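Bench notes: pitching machine wheel swap and speed drift

12/11/2020
Posted by the workshop desk, Hostine Softball Club
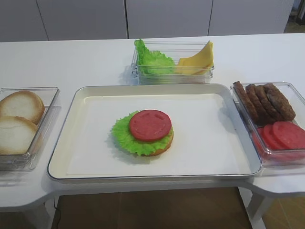
The two-wheel Kelitz came back onto the bench this week after the under-16 coaches complained that it was throwing high. Their description was that the first bucket of balls went through the zone and the second was up around the catcher's mask. I had put it down to the legs settling into the turf at the Cocco diamonds, which are soft after rain, but they moved it to the concrete pad behind the cage and got the same thing.

Set it up in the long bay with the net at full pitching distance. Legs on rubber mats, head levelled with the small spirit level, feed chute wiped out. Used the dimpled yellow balls for everything because the leather ones vary too much from one to the next. Tape cross on the net at the middle of the strike zone for the fourteen-year-olds.

Started with the wheels as they came in. The lower wheel is noticeably more worn than the upper one, with a glazed band down the centre about the width of a finger. Upper wheel has a bit of glaze but still grips. Hub bolts were fine on both. Tyre pressure on the lower was well down, and the valve core wept when I put soapy water on it. Replaced the core, pumped both to the figure on the sticker, left it overnight. Held.

First run after that was better but not right. With both dials set to the same mark the ball still rose a little as the session went on. Swapped the motor leads top to bottom to see if the drift followed the controller or stayed with the motor. It followed the controller. So the tyre was one problem and the controller is another, and the glaze on the lower wheel was hiding some of it.

Readings with the hand tachometer, lower wheel, dial at the same mark throughout: 2266 rpm from cold. After a long run it had crept up, and the upper had not. I didn't write down the upper from cold, which was a mistake, so that run has to be repeated before anyone quotes it. Going by ear the two wheels were matched at the start and clearly not matched at the end – you can hear the beat between them once you know to listen for it.

More lower-wheel speed means more backspin, and backspin holds the ball up. That agrees with what the coaches saw.

Opened the controller box. Dust, a fair bit of red dirt from the infield, and one dead spider. Blew it out with the air line at low pressure. The speed pot on the lower channel is scratchy through the bottom third of its travel and has a flat spot at the mark the coaches use most. Sprayed it and worked it back and forth. Improved, still not good. I have a pair of replacement pots in the Tiltel drawer, same value, slightly longer shaft. They will want a spacer washer under the knob or the pointer sits proud of the faceplate.

Fitted both new pots so the channels match. Soldering is ordinary but sound. Recalibrated the dials against the tacho and put a paint dot at the mark for each age group. The old texta marks are cleaned off. Please don't add new ones, use the card in the lid.

Then the proper run. 182 balls over the afternoon with the dials untouched, in buckets, with a short break between buckets as there would be at training. Pulled the net forward twice to get balls out from behind it. Grouping on the cross was tighter than I have seen from this machine since July. A handful went low and left, all from the same bucket, and when I checked there were a few older balls in it with the seams worn nearly flat. Took those out and binned them. No rise that I could see between first bucket and last.

The lower tyre still needs replacing. Pressure is holding and the glazed band came up all right with a light scuff from the coarse block, but it is thin there and scuffing won't work a second time. Hour meter on the head reads 1047, so it doesn't owe us anything. I would do both wheels together. A new tyre against an old one will put us straight back into mismatched grip and someone will chase it with the dials.

Other bits done while it was apart:

Feed chute. Hairline crack near the lip, drilled a stop hole at the end of it and taped over. Watch it.

Power lead. Outer sheath had pulled out of the gland. Cut back, reterminated, tested and tagged.

Tilt lock. Handle was bottoming out before it clamped, so the head could nod on a hard feed. Added a washer. This may have been part of the original complaint and I can't separate it out now, having fixed it before the final run.

Leg pins. One missing, replaced with a bolt and wing nut for the moment. It works but it will walk off in somebody's boot bag.

Not done: cover. The zip is gone and the machine is sitting under a tarp. The red dirt in the controller got in because the machine has been travelling uncovered in the trailer, so the cover matters more than it looks.

For coaches picking it up: let it spin for 5 minutes before the first ball, then leave the dials alone. If it starts throwing high again, stop and write down which bucket it was, how long it had been running and whether you were on grass or the pad. Don't correct it on the dial and keep going, or I get it back with no idea where it started. Same rule as ever about a helmet for whoever is feeding.

Next on the bench is the older single-wheel unit, which trips the breaker in the Cocco shed but not here. I suspect the shed. Will take the meter down and look at the circuit under load before pulling the motor out for nothing.

Upper wheel cold reading still to be repeated.

Comments

dugout3: Used it with the 14s last night on the pad. Much better. One went over the catcher but that was a double feed.

Workshop desk: Thanks. Double feeds are usually the chute being loaded too quickly, but let me know if it keeps up with the tape on.

left_field_mum: Is the card in the lid in km/h? Our old one was in miles and the girls got a shock.

Workshop desk: Km/h. The old card has gone in the bin.

rubberarm: We've got the cover off the dead machine at home, zip works. Might be a bit big.

Workshop desk: Yes please, big is fine.

Filed under: Equipment & Grounds, Softball, Workshop Notes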